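HMT 314 Household Textiles: Care and Storage
Handout 2: Sorting and Folding at the Bedside
Revised 2025-05-31 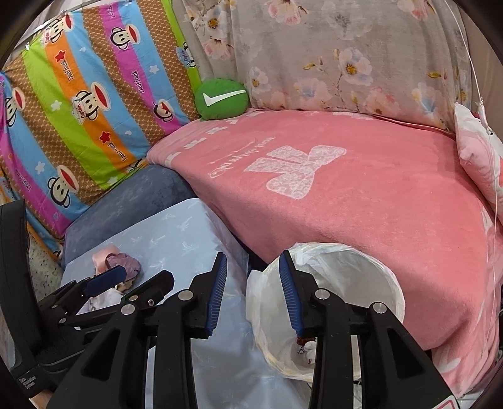
Most clean clothing in a household gets folded on a bed or on some other padded surface in the bedroom. The earlier handout covered folding at a table, where the surface is hard and the height is right. Today's notes deal with the softer surface, which is more common at home and harder to work on well.

The surface

A mattress or padded seat gives under the hand. A crease pressed into a shirt on a table stays where it was put, but on padding the fabric sinks and the crease drifts. Two things help. Smooth the cover before starting, pulling it toward the edge so that slack hangs over the side and does not bunch under the work. Then fold near the middle of the surface, where it is most even. Work done close to a rounded edge tends to slide.

The cover itself matters. A flat woven cotton is good. Plush and fleece grip the clothing and shed lint on it, so lay a plain sheet over them first. Printed covers are fine for most work, although small pale items can be hard to find against a pale print. Students in the March section lost several socks this way during the timed exercise.

Sorting before folding

Do not fold straight from the heap. Spread it enough to see what is there and pull it apart by type:

Tops with sleeves
Tops without sleeves
Bottoms
Small items (socks, underwear, washcloths)
Flat pieces (pillowcases, towels, scarves)
Anything that needs mending or another wash

Color sorting belongs to the washing stage. Pinks, mauves and lavenders can be folded together and stored together once they are clean and fully dry. The exception is a new garment in a strong dye, which should be kept off light pieces until it has been washed a few times.

Check each piece for dampness at the seams and waistband. These dry last. A piece that is cool to the touch at the seam goes back on the rack.

Crumpled pieces

Clothing left in a heap sets its wrinkles within a few hours. Knits recover if they are shaken once, laid flat and smoothed outward from the center. Thin wovens usually don't, and should be put aside for pressing. Do not try to flatten a badly creased woven by folding it tightly, as this adds a second set of lines to the first.

Basic fold for a soft top

1. Lay the garment face down. Straighten the side seams.
2. Bring one side in to the middle of the back. Fold the sleeve down along the new edge.
3. Repeat on the other side. The piece is now a long rectangle.
4. Fold the hem up to just below the neckline, then fold once more for a drawer or leave as is for a shelf.
5. Lift the piece with both hands, one under each end. On a soft surface, picking it up by one corner opens the fold.

Very light fabrics can be rolled from the hem after step 3. A roll holds its shape better than a flat fold when the drawer is shallow.

Stacking

Put finished stacks on something firm, such as a chair seat or the top of a dresser. A stack left on the bed leans as soon as anyone puts weight nearby. Keep stacks low and carry them one at a time.

Drawer dividers are optional. The lab has the Leinonen set (card) and the Tornton set (cloth). The cloth ones can be washed but do not stand up well in a half-empty drawer. The card ones stand up, and must be kept dry.

Lab exercise

Each pair will receive a mixed basket from the Drirwood bin. Sort it, fold it on the padded station, and put it away in the labeled drawers. Write down which pieces were set aside and why. Then repeat at the table station and compare the two sets of folds.

The written report should be 200 words or more. Include a sketch of the drawer as you left it. Reports go in the tray outside the Ziltley Room before the next class.

Reading for next time: course reader, the section on blankets and bulky bedding. Bring one pillowcase from home, washed and not ironed.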